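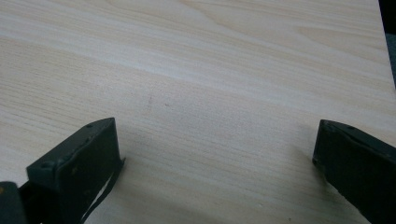
The salesman in the Hallirholm showroom wanted me to stroke the table. Most people do it without being told, he said, and he ran his own palm down the length of it to show me how. It was a Flestitar, the long one, in a finish the label called Morning. It seated eight and cost £2,571 before delivery. I stroked it. It felt like a table.

I asked what happened if you put a hot mug on it. He said that the surface was "very forgiving". I asked what that meant and he said it would forgive most things. Then he gave me a care leaflet, which ran to 16 pages and did not seem to have been written by anyone in a forgiving mood. No citrus. No vinegar. No abrasive cloths, no rubber feet, no standing water, no direct sun for the first month. Placemats at all times. Rotate the objects on the table weekly so that it "matures evenly".

Pale wood has been the thing to eat off for some years now. Dark tables went first, then the orange pine that everyone's parents had, and what came in after them is the colour of shortbread. You see it in cafés, in flats for rent, in offices that would like to be cafés. The grain is meant to be noticeable without being loud. Sellers like to say it is calm, and that it brings light into a room. I have lived with a pale table since a December when our old one gave way at a leg, and I would say it brings light into the room chiefly so that you can see what has been dropped on it.

What gets dropped on ours is small. A speck of pepper, or a crumb of burnt toast. A dot of something reddish that might be ketchup and might be felt-tip, and which has outlasted three kinds of cloth. On the old table, a brown one, none of this would have been visible from a chair. I don't think we were dirtier then. I do think we spent less of the evening wiping.

Halina Ostrowski repairs furniture in a unit behind the Hallirholm bus depot, and when I told her about the leaflet she asked to see it. She read all of it standing up, with her glasses pushed into her hair, which can't have helped.

"Half of this is for solid wood and the other half is for laminate," she said. "They've stuck two leaflets together."

She is used to people not knowing what their table is made of. They bring a top in and tell her it is oak, and she turns it over and it is chipboard with a skin of oak on it thinner than a postcard. Or it's a printed sheet, a photograph of a tree more or less, pressed on hard. She doesn't look down on either. Laminate, she thinks, is what most families with small children should buy, and they would if it were sold to them under its own name. What annoys her is the owner of a veneered top who has read online that you can sand out a stain.

"You can," she said. "Once. And then you are looking at the glue."

Her way of telling them apart needs no equipment. Look at the end of the table, where the boards would be cut across. In solid wood the lines on top carry on over the edge and turn into end grain, the little packed curves you see on a log. In veneer the edge is usually a separate strip, and the lines don't meet. In laminate you may find, if you look for long enough, that the pattern repeats. She has seen a boardroom table with the same knot in four places. Some of the newer sheets are good enough to fool her from across a room, with the texture pressed in along the lines, and for those she goes underneath with a torch.

I did this at home, on my back on the kitchen floor. Ours is veneer. The receipt, when I found it, said "natural wood top", and I suppose nobody could take them to court over it.

The next thing you are sold, once you have the table, is the stuff to put on it. I bought a tin of Sotik, which describes itself as a nourishing balm. I have my doubts about nourishing a table. The tree it came from has been past feeding for a good while. Halina's view is that oil is fine on bare wood, where it soaks in and slows down the next spill, and that on a lacquered or sealed top it sits there and goes tacky. Most pale tables sold now are sealed, hers is a trade of people who have oiled them anyway, and she removes a lot of balm.

I tried the Sotik on the underside first, as the tin advises, and then on one corner of the top. It smelt of oranges, despite the leaflet's feelings about citrus. The corner looked richer for a day. After that it looked like a corner that somebody had leant a greasy elbow on, and it collected fluff. It came off with washing-up liquid in warm water and a fair amount of language. I'd still be interested to meet the person for whom it worked, and I'd like to see their table by a window.

Light is the awkward part. A matt top hides scratches well enough under a lamp. Put it near a window in the afternoon, when a strip of glare lies across the middle, and you get every swipe of the cloth. The showroom has no windows at the back where the Flestitar stands. I asked the salesman about this too, and he said the lighting had been designed to show the tables at their most honest.

Shadi Smadi has more pale tabletops than anyone I know, because he runs a café with 11 of them. He bought them from Bednarek, the contract furniture people, when he took over the lease, and he chose the colour off a square sample the size of a coaster. They have been wiped down all day, every day, ever since. I expected him to be bitter. He was only a bit bitter.

"Coffee is nothing," he said. "Coffee you wipe. It's the turmeric."

He used to do a turmeric latte. He stopped, and the tables had more to do with it than the customers. He showed me one where a ring had gone in, a yellow ghost with a gap in it, and he has given up on it and puts the sugar there. Pens are bad as well, and so is the blue that comes off new jeans when children kneel on things. What he has learned to do is very dull, and I wrote it down for that reason. A damp cloth, wrung out hard. A drop of washing-up liquid if it needs it. A dry cloth straight afterwards, going with the grain. He won't have the spray with the lemon on the bottle anywhere near them. For a dried-on spot he lays the damp cloth over it and goes off to serve somebody, and when he comes back it usually lifts. If it doesn't, he tries a fingernail. He has never used a magic sponge since the first one, which took the stain off and left a shiny patch that he can find with his eyes shut.

Does he rotate the objects weekly? He laughed quite a lot at that.

Halina more or less agrees with him, except about the fingernail. She'd use the edge of an old plastic card. She is also against the habit of going at a mark the minute you notice it, with whatever is under the sink. Half the tops she sees have a tiny stain in the middle of a big pale halo, and the halo is what the owner did. Wait until the morning, she says, and see whether you still mind. I asked what she charges to sort out a halo on a veneered top and she told me, and I have since stopped minding several things.

There is a line put about by sellers, and by magazines (this one has run it), that marks give a table character. I'd be more willing to believe it if anyone selling a table would let a mark stay on the one in the shop. When I went back to Hallirholm to check the price, there was a small grey smudge on the Flestitar, a little off centre, just where a hand would come to rest. The salesman saw me see it. He had a cloth out of his back pocket before I'd got my notebook open.

He did offer me 2 per cent off, for the display model. Delivery would still be extra. I said I'd think about it, and went home and had beans on toast off the veneer, without a placemat.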